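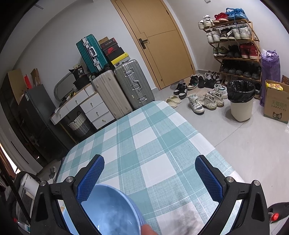

How dark does a bedroom need to be?

Dark enough that you can't make out much of the room once your eyes have settled, though plenty of people sleep very well with a little more light than that, and a few (small children, mostly) sleep better with it.

The Dark We Used to Have

14 Aug 2021

The first night I spent in the farmhouse at Scanlon, I thought there was something wrong with my eyes. I had turned off the lamp and was lying there waiting for the room to come back, the way rooms do, with the outline of the window first and then the chair and then whatever you've thrown over the chair. It didn't come. I held up my hand and there was no hand. I'm not a nervous person, but I did get up and feel my way along the wall to the switch, just to be sure.

I grew up in Kutgate, on a street with a lamp directly outside my window, and I had been falling asleep in an orange glow since I was in a crib. My mother hung heavier curtains every couple of years and the glow found its way around all of them. It lay across the ceiling in a long wedge, and when a car went by, the headlights would slide through the wedge and out the other side. I loved that. I still think of it as the color of bedtime, and I suppose anyone who grew up in a town when I did has some version of the same thing.

Scanlon sits seven miles from the nearest streetlight, on the far side of the ridge from Tillmont, and the people who live out there talk about the dark the way people on the coast talk about the tide. They know what kind of dark it's going to be. They'll tell you at supper that it's going to be a good thick one, and they'll be right, and you'll walk into the gatepost on your way back to your room.

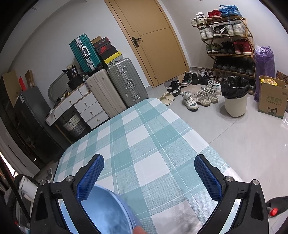 Photograph: Isgate Features

I went back in June, which is a silly month to go looking for darkness, with the evenings dragging on so long that you're yawning before the first star shows up. But it was when I had the time. I wanted to see how other people manage it, the ones who have chosen to live with less light, and I wanted to find out if I could learn to sleep like that myself without needing to check on my own hand.

Tillmont began changing its streetlights a while back. The town has 230 of them, and one by one they've been given hoods, so that the light falls on the sidewalk and stays there. For a place with 4,000 people in it, this caused a surprising amount of talk. Some felt it made the walk home from the bus gloomy. Others said they'd seen the Milky Way from their own driveway for the first time since they were kids, and had gone and gotten the neighbors out in their bathrobes to look at it. I walked around town both nights I was there and I have to say I liked it very much. The porches looked warmer, somehow. You noticed who was still up.

Indoors is another matter, and indoors is where most of us could do something tonight without asking anyone's permission.
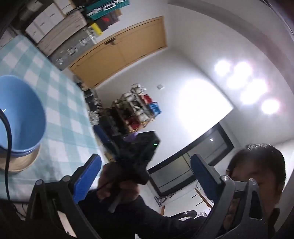 Our bedrooms have filled up with little lights, and they've come in so gradually that we've stopped seeing them. My grandmother's bedroom had a lamp and a clock with painted hands, and when the lamp was off, that was that. These days a charger has a light, the smoke alarm has a light, and the fan has a light to tell you it's off. A small green indicator, like the one glowing on the side of that black device, is hardly anything at noon. At two in the morning it can be the brightest thing you own! I once spent a good part of a night in a rented room staring at one across the floor, too tired to get up and too annoyed to close my eyes, and in the end I threw a sock over it. It was the best idea I had all week.

The people I talked to at Scanlon have all arrived at something like the sock. One couple keeps a roll of black tape in the nightstand, next to the cough drops. A woman down the lane charges everything in the kitchen and shuts the door on it. Another household has hung a wool blanket inside the bedroom door, and the children take turns being the one who pulls it across. 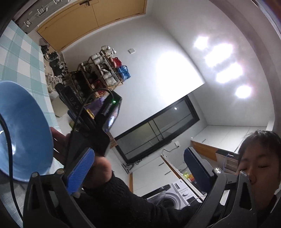

Small glow: a green indicator light on a black box unit.

I tried a bit of all this when I got home. I taped over what could be taped, moved the phone out to the hall, and bought curtains from a hotel supplier for a little under $200, a sum I would rather not have spent, though I've stopped thinking about it. The orange wedge is gone from my ceiling. I missed it for the first few nights, more than I expected to, and I slept badly, and then one morning I woke up at a perfectly ordinary hour and couldn't remember having turned over.

There is still a thin line of light at the top of the curtain rod where the wall isn't quite straight. I've been meaning to fix it since I got the curtains up, and the tape is right there in the drawer. So far I've left it alone.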